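How a Robot Learns to Do Chores: Building a Two-Armed Helper in a Workshop

Reading level: ages 9 to 12. Words with a star are explained at the end.

Most robots in factories do one job. A welding robot welds the same spot on the same kind of car, all day. A robot for chores has a harder job, because chores change. A trash bag is never in the same shape twice, and neither is a sweater. The Ketlow workshop is building a robot with two arms to find out how much of this work a machine can do. The robot is called Plulten.
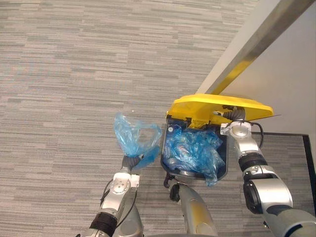
Two of the jobs are trash bags and clothing. Both involve soft things.
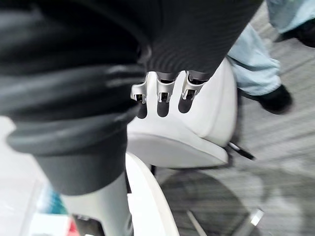
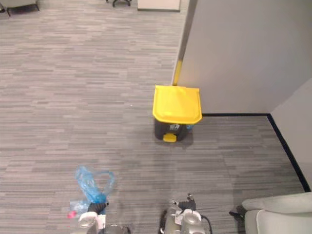

A reader in the sixth grade wrote to ask why a robot needs two arms for a trash can when a person can do it with one hand and a foot. The same reader wanted to know whether a robot with one very good arm would be cheaper and just as useful, and said that a one-armed robot built at home had managed to pick up socks.

The answer has several parts.

Why two arms?

A person stepping on a pedal is using a third limb. Your foot opens the lid and your hands stay free. Plulten has no foot to step with, so one arm has to take over that work. One gripper* can hold the lid up while the other handles the bag. If the first gripper lets go too early, the lid comes down on the second one. The two arms must share a plan.

One arm is cheaper, as the reader says. It needs half as many motors and less wire, and the program is shorter. For socks on a floor, one arm is enough. A sock does not have to be held open while something is put into it.

What is inside an arm?

An arm is a chain of joints. Each joint has a motor, a set of gears, and a sensor called an encoder*. The motor turns the joint. The gears trade speed for strength. The encoder measures the angle of the joint and reports it to the computer.

Plulten's computer asks every encoder for its angle 500 times each second. It then works out where the gripper is. This is done with geometry, the same kind you do with a protractor, but with more angles. If you know the length of each part of your arm, and the angle of your shoulder, elbow and wrist, you can work out where your hand is with your eyes closed.

You can try that. Close your eyes and touch the tip of your nose. Your body has sensors in its muscles and joints that do the same work as encoders.

What does the robot see with?

Plulten has more than one camera. One looks down from high up, where a head would be. It gives a wide view of the floor and the things on it. Another is mounted near a gripper. It moves when the arm moves and gives a close view of the fingers.

Each camera has a weakness. The high camera can have its view blocked by the robot's own arms. The low camera can have its view blocked by whatever the gripper is holding, and its picture can blur when the arm moves quickly. The computer uses both - when one view is poor, the other may still be good.

Why are soft things hard?

A wooden block keeps its shape. If the robot knows where one corner is, it can work out where the other corners are. Engineers call this a rigid object.

A plastic bag or a sweater is a deformable object*. Pull one corner and the rest moves in a way that is difficult to predict. It folds over itself and hides parts from the camera. A thin, see-through bag adds a second problem. The camera picks up some of the floor through the plastic, so the edge of the bag is hard to find. Dark knitted cloth has a different problem: the folds are nearly the same color as the parts around them.

Grip force matters too. Too little, and the bag slides out. Too much, and thin plastic tears. The black pads on the fingertips are there for grip.

How does it learn?

The workshop does not write a rule for every fold. A person steers the arms through the job first, and the computer records the joint angles and the camera pictures together. One recording is called a demonstration*. The set for the trash job has 730 demonstrations. The set for clothing has 774.

A program named Lapiņa then looks for patterns in the recordings. It learns which movements tend to follow which pictures. After training, Plulten does the job without a person steering, and the builders keep score over 50 tries. When a try goes wrong, they look at the recordings to see what the cameras saw just before the mistake. Often the fix is to record more demonstrations with the bag in a different position.

The score sheet from March has a column for "lid" and a column for "bag". The lid column is better. A lid is rigid and moves on a hinge, so it can only go one way.

Can you build one at home?

A full-size arm is too heavy and too costly for a kitchen table. A small one is possible with an adult. The Zernier kit used in the workshop's beginner class has four small motors and a gripper with two fingers. Start with a rigid object, such as an empty spool. Change to a sock when the spool works. Keep fingers and hair away from moving joints, and know where the power switch is before you turn it on.

Words to know

Gripper: the part at the end of a robot arm that holds things.

Encoder: a sensor that measures how far a joint has turned.

Deformable object: a thing that changes shape when it is pushed or pulled.

Demonstration: a recording of a person guiding the robot through a job.

Next page: Gears, and why small ones turn faster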